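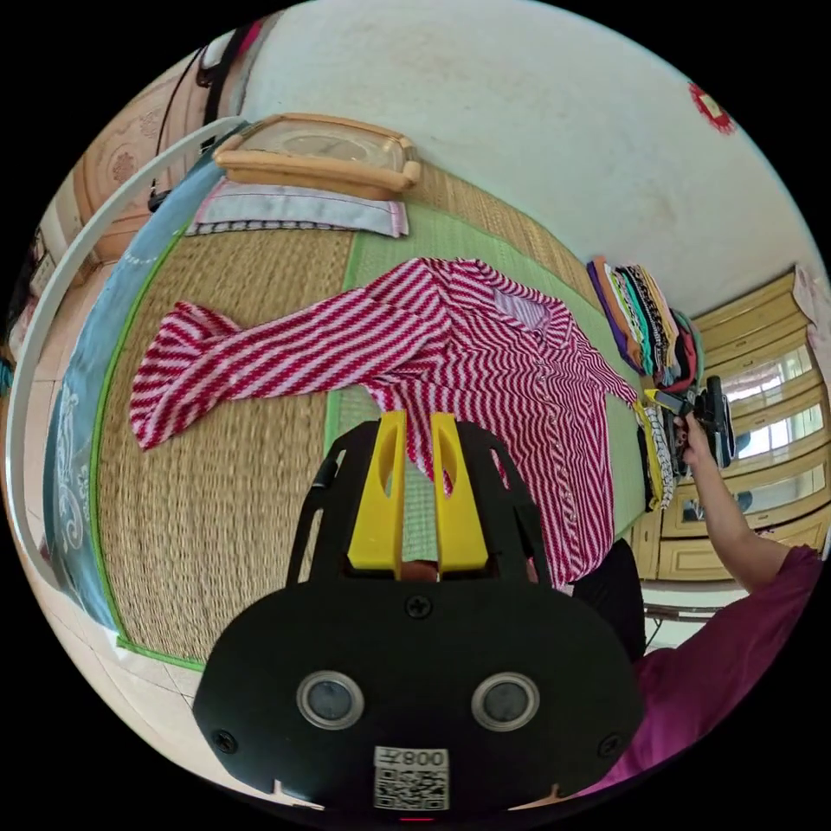
Wekby open day, Varkbridge
03/01/2021

I went for the robots and spent most of the afternoon on upkeep. Wekby keeps its hand-held grippers on a bench by the door, and the woman running it would talk about fingers for as long as you stood there. I stood there a while.

The fingers are yellow plastic with a long oval slot, and the slot is where they crack. A pair lasts seven weeks on shirts and less on denim. Changing them takes 2 screws a side and a hex key, which was missing. It was found under the sandwiches.

Then the lenses. There are two, side by side on the black housing, and they get wiped before every session with a cloth used for nothing else. Lint is the enemy, and the job is folding laundry, so you can see the problem. Each unit has a numbered label, and the number goes in a paper logbook with 49 pages filled since November. Most entries say "wiped."

I had a go at a sleeve. My fold looked like something a dog had slept on. The Trindade bus back was late, and I got home and put my own shirts on the chair.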